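### 3.2 Setting and materials

The kitchen observations were carried out in September in a single room at the Vermeulen site. The room has plain off-white walls and no built-in counter, so all cooking and serving was done on free-standing tables. We chose countertop steaming as the task because it is common in small households, needs no stove, and has a clear point at which food has to move from the cooking vessel to a plate. That move, which we call the transfer, is the subject of this section.

Earlier work by our group (Kramer, Vurska kitchen notes) dealt with filling and timing. Fenna Kramer found that people who cook for one or two tend to treat the steamer as both cooker and serving dish, and often never bring out a plate. We wanted to look at the other group, the people who plate everything before eating, and to see how they lay out the table for it.

The food was a plain wheat bun with a gathered top, bought frozen from Drallitz. Buns were chosen over dumplings for two reasons. They are large enough to be picked up one at a time, and they do not need to be drained. The drawback is that a soft bun marks easily when pressed from the side, and a torn bottom is hard to hide on a white plate. We recorded both kinds of damage.

Households taking part in the diary portion of the study filled in a short form after each use of their own steamer. We received 179 usable forms. The form asked where the lid was put down, where the plate stood, and whether anything on the table had to be moved before serving could start. A copy is in Appendix B.

### 3.3 Table layout

We describe a layout by three positions: the steamer, the plate, and the lid. The steamer is taken as the fixed point. The plate is coded as left, right, front, or absent, as seen from the working side of the table. The lid is coded as held, on the table, on the plate, or elsewhere. "Held" covers any case in which the lid has been raised from the tray and has not been set down, including a lid that is tilted behind the pot.

Figure 2 gives an example of a plate-right layout with the lid coded as held. The four buns are spread out in the tray, with one toward the back, one toward the front, and one on each side, and the plate has nothing on it. The tabletop in front of the pot is clear. We use this arrangement as the reference case in the rest of the paper. 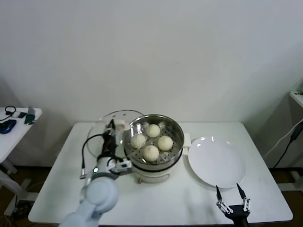
**Figure 2.** Reference layout. Electric steamer with a perforated steel tray and four buns; plate to the right; glass lid raised behind and to the left of the tray.

### 3.4 Bun spacing and the order of removal

Spacing in the tray affects serving more than we had expected. When buns are set close together they swell into one another, and the first one out has to be peeled from its neighbors. The tear usually runs down the side of the bun that stays behind. When there is open tray between them, each can be lifted without touching the rest.

The diamond arrangement in Figure 2 leaves a gap in the middle of the tray. Several of the household forms mention leaving a gap like this so that the steam could "come up through the center," although we did not measure any difference in cooking. Its effect on serving is easier to describe. The gap gives room to get under the inner edge of a bun, and none of the four has to be moved to reach another.

With the plate on the right, there are two sensible orders of removal. The first starts with the bun nearest the plate and works away from it. The second starts at the back and works forward, so that the longest reach is made while the rest of the tray is still full. People who used the first order said that it felt natural. People who used the second said that they disliked reaching over the rim at the end, when they were paying less attention. We do not recommend one over the other, but the order should be noted when damage is being compared, and in our early forms it was not. Those forms have been left out of Table 4.

The small handle on the tray is also relevant. If it points toward the plate, as it does in the reference case, it sits under the path that the buns follow. A bun carried low can brush against it. Turning the pot so that the handle faces away clears the path but may put the power cord at the front. Where the form gave enough detail, we coded handle direction as a fourth position.

### 3.5 Where the lid goes

A glass lid carries water on its inner side after steaming, and most of the complaints in the diary forms were about this water. Setting the lid down flat leaves a ring on the table. Setting it upside down keeps the table dry, but the knob makes it rock. Tilting it over the tray before moving it lets the water run back into the pot, provided that the low edge is not above a bun. Wet tops were the most frequent fault reported with the Kindora bun, a smaller product that some households used in place of the Drallitz one.

Lifting the lid away on the side opposite the plate avoids dripping on the plate. It also means that the lid and the food move in different directions, and the two do not get in each other's way. In the plate-left layouts the same rule applies in reverse. Plate-front layouts have no clear opposite side, and here the households were divided between moving the lid straight back and putting it on a second table.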